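Eckhard Weidemann keeps his game stuff in the kitchen. Not the living room, not a hobby room, the kitchen. I asked why before I had my coat off.

"Because the counter's the right height," he says. "And I can wipe it."

He ran a toy lending shelf for years, first out of a spare room, then as Stollisska, the little outfit that packs game kits for birthday parties and family days. 1,205 kits out the door so far, he has it in a notebook. He shows me the notebook. August alone was 200, which he says he will never do again.

Coffee first. Then questions, fast, he has a pickup at noon.

How does a kit start? "With the buzzers. Always the buzzers. Kids don't care what the prize is, they want to hit something." He used to buy bells, the hotel desk type. Too quiet, and the little ones picked them up by the button. Buzzers sit flat, big dome, you can slap them. Each player gets a color and keeps it all afternoon. "Swap colors halfway and you have tears. Ask me how I know."

And the rest of it, the small toys? He shrugs. Odds and ends. Leftovers from block sets, things out of party bags, things people drop off. The game is simple – he calls out a thing, first one to buzz gets to grab it. Or he describes it badly on purpose and they have to guess. "Something that would roll off a table. Something with stripes. Something you could drive a car under, if the car was very small."

He used to print cards for it. Had 793 of them in a shoebox, sorted by age. Gave up on that, the cards got sticky and the parents read them out in a boring voice. Now there's one sheet with rules and thats it.

The trays are the part he gets worked up about.

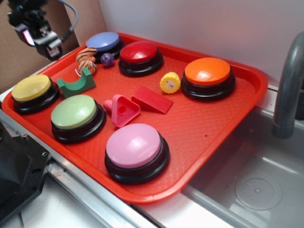
"It has to have a rim," he says. "I had flat boards at the start, terrible. Everything on the floor in two minutes and somebody's grandfather on his knees looking for a ball." A bit of texture on the bottom helps too, blocks don't slide so much when you carry it. He doesn't sort what goes between the buzzers. Tried that, small boxes with labels, and the kids tipped them out anyway.

Cleaning? Damp cloth for the plastic and the wood, soft toys in a pillowcase in the machine. Trays go in the sink.

Does he play himself? Sundays, with his sister's family, minimum 4 players or he wont bother. He loses mostly. "My niece has her hand over the button before I open my mouth. There's a rule against that. I wrote the rule."

Then the doorbell, and he's off down the hall with a kit under his arm, shouting back that there's more coffee in the pot.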